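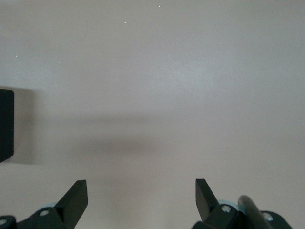

Plateau gris mat : petits points clairs + trace en arc, comment ravoir ça ?

Posté par Nadou_168

Bonjour à tous, je fais vite je suis au boulot. J'ai un plateau de bureau gris-beige, mat, sans motif. Acheté en février, la gamme c'est Vusley, j'ai plus la notice. Au début nickel. Maintenant j'ai des petits points clairs qui accrochent la lumière, surtout vers le haut (côté fenêtre), et une trace en arc très très légère, on dirait un vieux rond de tasse ou une éraflure, j'arrive pas à savoir. Ça se voit presque que de biais.

Déjà essayé : chiffon microfibre sec, puis eau tiède. Les points bougent un peu, reviennent le lendemain. L'arc bouge pas.

Mes questions en vrac :
est-ce que je peux frotter à l'éponge magique ou ça va lustrer le mat ?
le vinaigre oui ou non ?
et comment savoir si c'est un rond séché ou une rayure ?

Ah et la couleur est pas pareille partout, plus clair d'un côté, plus beige en bas à gauche. Décoloration ou juste la lumière ? Je dois rendre le bureau propre, je le revends 400 euros avec le caisson, donc j'aimerai autant pas le flinguer. Merci d'avance !!

Hicham Bennani

Salut. Éponge magique : NON. C'est un abrasif très fin, sur du mat ça fait une zone brillante et là c'est foutu, tu rattrapes plus. J'ai fait la bêtise sur une table Clolberg, résultat une belle auréole lustrée en plein milieu, visible depuis la porte.

Les points clairs, si ça bouge c'est de la poussière, cherche pas. Ça revient parce que le chiffon sec charge la surface en statique et tout recolle derrière. Microfibre à peine humide, essorée à fond, on passe toujours dans le même sens, puis une deuxième bien sèche juste posée à plat, sans appuyer. S'il y en a un jaunâtre ou qui accroche sous le doigt, c'est autre chose (miette, goutte de colle, de vernis). Chiffon mouillé posé dessus 4 minutes, et ensuite l'ongle ou une vieille carte en plastique, bien à plat. Pas de lame.

Pour l'arc, test de l'ongle. Tu passes en travers, yeux fermés si tu veux. Tu sens un cran = rayure. Tu sens une petite épaisseur = dépot. Rien du tout = soit un rond, soit le mat un peu poli par un objet qu'on a fait tourner dessus. Dans ce dernier cas y'a pas grand chose à faire.

Si c'est un dépot : eau tiède, une goutte de liquide vaisselle (une vraie goutte), petits ronds sans forcer, rincer, sécher tout de suite. Tu recommences deux fois avant de passer à plus fort. Après, alcool ménager sur un coton, mais tu essayes d'abord dessous ou sur le chant du fond.

Vinaigre blanc, dilué moitié moitié, ok si ton eau est calcaire et si c'est du stratifié. Si c'est laqué ou si c'est de la pierre, jamais. Tu dis pas ce que c'est comme matière ?

La différence de couleur, tourne le bureau d'un quart de tour ou éteins tout et regarde en fin de journée. Si le côté clair change de place c'est la lumière. Pense à virer ce qu'il y a dessus avant, le truc noir posé sur le bord à gauche fait une ombre assez large et ça fausse tout quand on compare les teintes.

Milou du 35

moi je met du nettoyant vitre partout et jamais eu de souci. ou du Drusari en spray, le bleu pas le vert. 2 coups et on essuie

Nadou_168

Merci Hicham, super complet. Matière je sais pas trop, froid au toucher, je dirais stratifié mais sans certitude. Test de l'ongle fait ce midi : je sens rien, ni cran ni épaisseur. Donc j'essaye l'eau savonneuse ce soir.
Milou merci mais le nettoyant vitre j'ose pas, déjà eu des traînées avec sur un autre meuble.

tonton_brico

Bonjour,
Attention au spray quel qu'il soit, directement sur le plateau ça laisse des gouttelettes qui sèchent en points clairs, justement. Toujours pulvériser sur le chiffon.
Pour la matière, regarde le chant. Si tu vois une fine ligne entre le dessus et la bande de côté, c'est en général stratifié ou mélaminé. Pas de ligne et arrondi continu, plutôt laqué ou résine.
Pour la revente, si l'arc part pas, laisse-le. Tu le montres à l'acheteur et basta. J'ai vendu un Kuruc avec une trace bien pire et le gars a même pas négocié.
Surtout pas de cire ni de polish "rénovateur", sur du mat ça fait des plaques grasses qu'on met des semaines à enlever.

Nadou_168

Petit retour. Eau savonneuse passée deux fois, séché direct. Les points : partis, sauf un, le jaunâtre, qui a fini par sauter avec une vieille carte de fidélité. L'arc est toujours là mais faut vraiment le chercher. J'ai testé l'alcool dessous, pas de marque, mais sur l'arc ça change rien non plus, donc je pense que c'est le mat qui est poli. Et la couleur c'était bien la lumière, j'ai tourné le bureau et le clair est passé de l'autre coté.
Je laisse comme ça. Je mets l'annonce ce week-end, merci à tous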